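临时纹身上节目后的保色问题，求具体参数

楼主 Olau_转印组

接了一档访谈节目的化妆，嘉宾要在上臂外侧贴一枚人像临时纹身，直播时长80分钟，演播室主光很硬。人像是单色灰阶，五官部分线条密。以前做过的都是图腾和文字，没做过脸。

目前方案：
1. 贴前酒精脱脂，等完全挥发
2. 水转印纸，压湿后再揭底纸
3. 定妆粉压一层
4. 喷酒精基封层

问题有两个。一是封层之后反光，机位从侧面拍时人像的额头部分发白。二是嘉宾抬手时肱二头肌外侧皮肤拉伸，脸会变宽。节目里她要卷起袖子给主持人看，这一下是特写，躲不掉。

1楼 Rawiri Harawira

反光是步骤3和4的比例问题。封层喷完，表干之后再压一次粉，用粉扑按，不要刷，刷会把边缘的膜带起来。多余的粉用微湿海绵蘸掉。

拉伸的问题：你是在什么姿势下贴的？如果手臂自然下垂贴，卷袖子时肘部弯曲，图案横向必然变形。应该让嘉宾摆出上镜那个姿势再贴。

2楼 Tuller后期

补充一点后期的角度。灰阶人像在硬光下最容易丢的是中间调，眼窝和鼻侧会并成一块黑。图案输出时把中间调提亮一档，暗部留住就行。不要在打印机驱动里调，在源文件里调，驱动那边每次结果不一致。

另外分辨率够用就好。有人拿2000像素的短边去打一枚巴掌大的图，转印膜吃不下那么多细节，线条反而糊。

3楼 Erick Kombo

不同意1楼关于姿势的说法。访谈节目坐着的时间占绝大多数，手臂大部分时候是放松的。按弯曲姿势贴，放松以后图案会起皱，皱褶处先开裂。一个特写换全程开裂，不划算。

我的做法是取中间位置，肘部半弯，手搭在桌面上贴。两头都有一点变形，都在可接受范围。

4楼 Rawiri Harawira

回3楼。开裂取决于膜厚，厚膜按哪个姿势贴都会裂。薄膜加弹性封层，从弯曲到放松我没见过裂的。楼主没写用的是哪种纸，先确认这个再谈姿势。

5楼 Olau_转印组

纸是Todorova的薄膜款，封层是同一家的配套。昨天在自己手臂上试了一枚，半弯姿势，下午2点贴的，到晚上边缘有一处翘起，在靠近腋下那一侧。图案本体没有裂。

按1楼的方法补了第二遍粉，反光明显下去了，但黑色发灰。

6楼 Tuller后期

发灰是粉的问题。换半透明无色粉，带白色填料的定妆粉盖在深色上都会灰。调色能拉回来一部分，但皮肤会跟着变深，别指望后期。

7楼 Faisal Ghumman

靠腋下那侧翘边，原因是袖口摩擦加出汗。处理方式：
一、图案周围的透明膜修剪到离线条最近，不留宽边
二、位置整体往前移一指
三、候场期间不要放下袖子，用宽松的罩衫

宽边是翘起来的主要原因，很多人懒得剪。

8楼 Erick Kombo

7楼第一条同意。第二条要看机位，楼主说特写是侧面拍，往前移会移出最佳角度，五官朝向也会偏。先跟导播确认再动。

9楼 Atif Virk

问一句题外的。这种人像图，本人的肖像使用谁来谈？我在Skenville那边做过一档娱乐节目，嘉宾手臂上贴了另一位歌手的脸，播出前法务要求补书面同意，差点把整段剪掉。后来歌手方觉得好玩，回了封邮件就过了，但邮件是录制当天才到的。

10楼 Olau_转印组

这次制片已经在谈，口头同意有了，书面的还没拿到。图是对方团队自己给的宣传照转的灰阶，名字单独一行放在头像下面。

11楼 Attila Vass

名字那一行建议跟人像分成两张转印。合在一张上，下巴到文字之间有一块空膜，那块最先起皱。分开贴，对位麻烦一些，但每张膜面积小，服帖得多。

对位用眉笔在皮肤上点两个定位点，贴完用棉签擦掉。

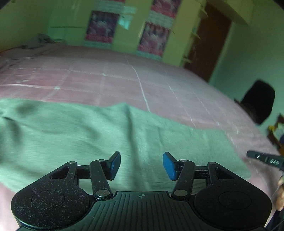 12楼 Faisal Ghumman

分两张我反对。直播前时间紧，多一张就多一次对位误差，名字歪了比起皱难看。把空膜剪掉，中间留一条细连接就可以，对位和服帖都兼顾。

13楼 Attila Vass

细连接在压湿阶段会扭。你剪过几枚灰阶人像就知道，膜一湿，连接处先卷，卷了就展不平，整枚报废。误差可以靠定位点控制，扭掉的膜救不回来。

14楼 Rawiri Harawira

两种都能做，看谁来贴。手熟的分两张，手生的整张。楼主自己判断。

15楼 Tuller后期

顺便说砂纸的事。有人为了去光泽用400目砂纸轻磨膜面，论坛老帖里还能搜到。不要在人身上这么干，道具上可以。磨过的膜在特写里有方向性划痕，光一斜就看得见。

16楼 Olau_转印组

收到。目前定的方案：
薄膜纸，源文件提中间调，名字分开转印，修边到线条，半弯姿势贴，换无色粉，封层后第二次压粉。备用图打4份，现场带两套粉。

位置暂时不前移，等导播回复机位。书面同意不到就不贴，改讲口播，这个制片定。

17楼 Erick Kombo

备用图提前裁好，别现场裁。另外酒精脱脂之后别让嘉宾涂身体乳，化妆间里总有人递。

18楼 Atif Virk

口播的版本也要提前写，主持人临场描述一枚没贴上去的纹身会很尴尬。我那次导播在耳机里提醒了两遍，主持人还是请嘉宾卷了袖子。

19楼 Faisal Ghumman

卸妆用婴儿油，敷一会儿再擦，别硬搓。弹性封层比普通的难卸，提前告诉嘉宾助理，免得第二天还有别的通告。

20楼 Olau_转印组

第二天确实有平面拍摄，穿无袖。卸妆油已加进清单。导播那边回了，机位不动，特写从左前方推，位置按原定的来。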